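Zutisik Kitchen Pack - worth it?
Simulation and Training > Commercial assets and kits
Page 1 of 1

kettlebrook
Has anyone here paid for the Zutisik kitchen pack? I'm looking at the single seat license, which is $700 for the year. The store page says 313 kitchens, all with working doors and drawers, and a loader for the usual simulators. I have one arm on a fixed base and I want to train appliance tasks: open the microwave, close the oven, pull a drawer. I've been building my own scenes by hand and it takes me most of a week to get one that doesn't blow up when the gripper touches a handle.

What I want to know is whether the joints are set up properly or whether I'm buying nice looking meshes that I then have to fix.

dunmore_p
We have had a seat since February. Short version: the drawers are good, the hinged doors are mostly good, the knobs are bad. Oven knobs spin freely with no detents and no limit. If your task list has stove or oven controls in it, plan on editing those files yourself.

Load time is fine. The first import of the whole pack is slow because it converts every collision mesh. Leave it running overnight and don't touch it.

Riltetti
I returned it. My problem was handle collision. On the version I had, a lot of bar handles were wrapped in one solid convex shape, so there was no gap between the bar and the door. The gripper could never get a finger behind it. You could only push on the front. For a pack that sells itself on articulated appliances that is a pretty basic miss.

Support answered within a day and refunded me, so no complaint there.

dunmore_p
@Riltetti which version? That was true of the first release. They redid the handles in build 2506 and I can hook a finger behind the bars now. I checked the fridges and ovens. I did not go through every dishwasher.

Riltetti
It was the one before that. Fair enough. I would still want to see it before paying again.

gwynne_lab
Two things the store page doesn't make clear.

First, 313 is the number of kitchens after they swap finishes. The number of different floor plans is a lot smaller. You will see the same layout in white, gray and walnut. For visual variety that's useful. For testing whether a policy handles a new layout it is much less useful, so split your train and test sets by floor plan and ignore the scene ID. The floor plan key is in the metadata file, it just isn't documented.

Second, the license is per person, and headless workers count against it. One seat gives you up to 4 workers at a time. If you planned to run a big batch on a cluster you need the lab tier, and they make you email for the price.

kettlebrook
The worker limit is good to know. I'd be running on one desktop so it probably doesn't matter for me, but it should be on the store page.

@dunmore_p how does the microwave behave? That's my main task.

dunmore_p
Door opens on a vertical hinge, friction feels reasonable, the latch is a small breakaway force you can set in the config. The default latch is too weak in my opinion. A light brush pops the door open and then your success numbers look better than they should. I doubled it.

Keypad buttons are part of the texture on most models. They don't press. If you need a start button you have to add it.

Riltetti
Non-pressing keypads in a paid pack. That's what I mean. The free Traltulov scenes don't have pressing buttons either, but those are free.

gwynne_lab
The Traltulov scenes also have no interiors. Open a cabinet and there's a flat face behind the door. I used them for a year and I wouldn't call the two comparable. Whether the difference is worth $700 depends on how you value your own time.

Riltetti
I value it at less than $700, apparently.

Eluned Howells
I do contract work with this pack for two clients and have no connection to the company. Adding a few notes from using it on appliance tasks.

Reach is the thing to plan for. The appliances are placed where a real kitchen would have them, so the microwave is often high and directly over a wall oven. With a fixed base arm you have to park it close to get up there, and then the arm is standing in the space where the oven door wants to swing down. I keep separate base poses for the two appliances. There's a pose sampler in the tools folder, but it only checks that the hand can reach the target. It does not check door clearance, so it will hand you poses that cannot finish the task.

Camera placement has the same issue. From the side view I use, the upper joint covers part of the microwave door for a good share of the approach. A second camera helps.

I had one of the white kitchens open while writing this, so here's the approach to the microwave.
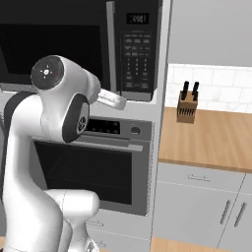
White kitchen, gripper near the bottom edge of the microwave, wall oven underneath. Side camera.

My opinion on price: fine for a company, steep for a hobby seat. The rendering is clean and the lighting is even out of the box, and I add my own light randomization on top. I would not train on the default lighting alone.

kettlebrook
That helps a lot, thank you. I hadn't thought about the oven door and the base position. Is the swing volume stored anywhere, or do you compute it?

Eluned Howells
I compute it. Step the hinge from closed to open with the arm removed, save the swept box, then reject any base pose that overlaps it. It's a short script and only needs to run once per floor plan.

Riltetti
So that's knobs, latch, buttons and base poses you fix yourself. I'm not trying to be difficult, but the list keeps getting longer.

dunmore_p
It does. It's still shorter than my list was when I built scenes from scratch.

kettlebrook
I asked sales for a trial. They offered two kitchens for 14 days, on the current build. I'm going to start with handle collision and the microwave latch and will post what I find.

gwynne_lab
Check the pull handles on the low drawers too. We had one where the handle was offset from its collision shape. Reported it, no fix yet as far as I know.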